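Home Modules Week 5 Handouts Reading list Contact

Week 5 handout: Budgeting for a kitchen robot arm

Last updated: December
Reading time: 4 minutes
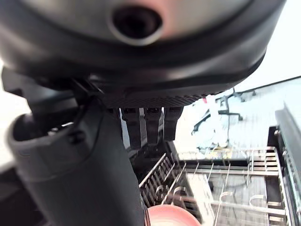 1. Start with the job and leave the catalogue shut

I know, I know, the catalogue is the fun bit. But every bad purchase I've made in this line began with me falling for an arm and then hunting about for something it could do. So for this week's exercise the job is fixed: loading and unloading a dishwasher's lower rack. It's a lovely task for planning because it looks easy and then asks for everything at once — reach over an open door, fingers that can get down between rows of tines, and enough wrist movement to tip a plate upright.

Write the job out in one sentence before you open a single price list. If you need two sentences, you may be budgeting for two robots.

2. The arm is only one line

We're working with three made-to-order quotes: the Sinard arm, the Okedov arm and a refurbished unit from Nzioka. You'll find the full sheets in the module folder. What I want you to notice is how much sits outside the headline price on each one. Sinard includes the controller but charges for the wrist bracket. Okedov includes the bracket and charges for the training licence every year (please read that line twice, I didn't the first time). Nzioka throws in nearly everything but the warranty is short and you pay the carriage both ways if it goes back.

Put each of these on its own row in your sheet. Don't fold them into "extras", because when somebody cuts your budget in half that row is the first to go and your arm arrives with nothing to bolt a gripper to!

3. Fingers, and spare fingers

Our gripper comes from Grindden and the set costs £438. Replacement fingers are £91 a set, and I'd like to see at least two spare sets in your first-year plan. Fingers catch on rack wires, they get knocked against door rails, and a student in a hurry (or a lecturer in a hurry, I'm saying nothing) can undo a good one in a second. In my first year I bought no spares and we waited ages for the post.

The other thing to look at is width. A finger that's happy with a mug on an open worktop may be far too fat for a row of closely spaced tines. Measure the gap first, then order.

4. Seeing the work

A wrist camera is cheap compared with the arm, so people wave it through. Do budget for the mounting and the cabling as well, and think about what the camera will have in front of it: the gripper and part of the arm can take up a good chunk of the view, and then you're asking it to judge a plate from whatever is left. I'd allow for a second, fixed camera from the start. If you decide you don't need it, hurrah, you've got a bit of slack.

5. The appliance and the room

Yes, you have to buy the dishwasher. Second-hand is fine. I put £400 in my own sheet for the machine, a stand and a stack of plates to practise on, and the plates come in several colours and finishes because glossy ones and plain ones can behave very differently for a camera. Check the door opens fully with the arm in its parked position. We once had to move the whole base plate on a Sunday after skipping that check.

6. Putting it together

Your first-year running costs, leaving out the arm itself, must come in under £1,311. That covers the gripper, the spares, the dishwasher set-up, cabling, and any licence that falls due. It is tight — with Okedov it may be too tight, and if so I want you to say that in writing and show me the row that breaks it.

Bring to the seminar:

- your one-sentence job
- a sheet with every item on its own row
- one purchase you'd put off until year two, and what you'd do without it meanwhile

Pencil is fine for the first draft. I'll have the quotes up on the big screen and we'll go through the Nzioka carriage terms together, as the wording on page two is a bit of a muddle.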